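Search this site Go

Why Does a Vacation House Cost More in Summer?
A money-and-travel explainer for readers 8 to 12
By Lachlan Carnegie

Say your family wants to rent a house by the sea for a week. Your mom finds one she likes. In October it costs one price. In July, the same house, with the same beds and the same squeaky stairs, costs twice as much. Did somebody add a swimming pool? Nope. So what are you paying for?

Grown-ups will usually tell you "it's the season," and then go back to their coffee. I don't think that's much of an answer. Let's poke at it.

First, who owns the house?

A vacation rental is a home that somebody lets you borrow for money. Sometimes the owner lives there part of the year. Sometimes the owner has never slept there at all and a company takes care of it. The person who pays to stay is called the guest.

The owner has bills. There is the water, the electricity, the roof that leaks, and the taxes. Those bills keep coming in winter, when the beach is freezing and the house may sit with its lights off for weeks. An owner will say that the summer guests have to help pay for the winter. That part is fair enough. But it doesn't explain everything, and I'd be careful with anyone who says it does.
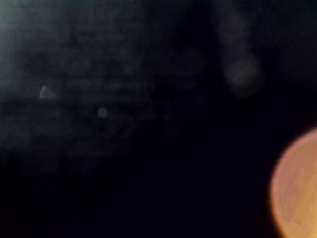
Does it cost the owner more to run the house in July?

A little more, usually. Air conditioning uses electricity, and the sheets get washed more often when new guests come every week. Those extras are small next to a price that has doubled.

The big reason is that lots of people want the same thing at the same time. School is out, so families all travel in the same few weeks. If 20 families want a house in a village with only 4 houses to rent, the owners can ask for more money and somebody will still say yes. The word for how many people want something is demand. When demand goes up and there aren't any more houses, the price goes up too.

Try it yourself. Imagine you have two cookies and the whole class wants one. Now imagine everybody has just eaten lunch. When could you trade a cookie for something good?

The price on the screen

Suppose you look at a make-believe kind of ad, the kind you see everywhere: "Lovely house, from $861 a week!" Look hard at the word "from." It means that the cheapest week of the whole year costs that much. It might be a rainy week in the middle of winter. The week you want could cost a lot more, and the ad hasn't told a lie. It just hasn't told you the part you needed.

Then come the extras, which are called fees. Here are some that pop up a lot:

- Cleaning fee. Pays for getting the house ready for the next guest. Sometimes you are also asked to strip the beds and take out the trash before you leave. I have always wondered about that one.
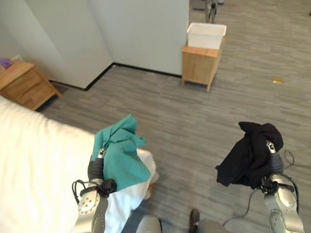
- Booking fee. Goes to the website that showed you the house. If you find the owner's own phone number, you may not have to pay it.

- Deposit. Money the owner holds in case you break something. You should get it back if you didn't. Ask how long that takes.

- Air conditioning fee. In some places cooling is only included in certain months, and in some it is never included. "Has air conditioning" and "air conditioning is free" are two different sentences.

Add up everything before you decide which house is cheaper. A house with a low price and four fat fees can end up costing more than the one you skipped.

Words that ought to make you suspicious

I read a lot of rental ads. Some of them are honest and some of them are stretching.

"Steps from the beach." How many steps? Everything on Earth is steps from the beach if you have enough time.

"Sleeps six." This may mean three bedrooms. It may also mean one bedroom, a sofa that unfolds, and a mattress in the hall. Look for a list of beds.

"Sea view." From which window? Do you have to stand on a chair?

"Only 2 weeks left!" Maybe. It could be true, or it could be there to make your parents hurry. People who hurry ask fewer questions, and the sellers know it.

"Best price guaranteed." Guaranteed by whom, and what happens if you find a better one? Read the small print. If there isn't any small print, I would not believe the big print.

What about reviews?

Reviews are notes left by people who stayed there before you. They help, but read them the way a detective would. A review that says "Amazing!!!" tells you almost nothing. A review that says "the shower is cold after the second person" tells you plenty. Look at when they were written, too. A quiet house in winter might be next to a very loud café in summer.

Can a family pay less?

Often, yes, if they can travel when other people don't. The week before school lets out can be cheaper than the week after. Staying a few miles inland can help, and so can asking the owner politely for a better price when a week hasn't been rented yet. An empty house earns nothing, and most owners would like something better than nothing. They can still say no.

If your family is picking a place, ask to see the total with every fee in it. Then ask what it would cost in another month. You might get a funny look. Ask anyway.

Shares 4 | Comments 20

Contact us | © Guvton Young Readers | Back to top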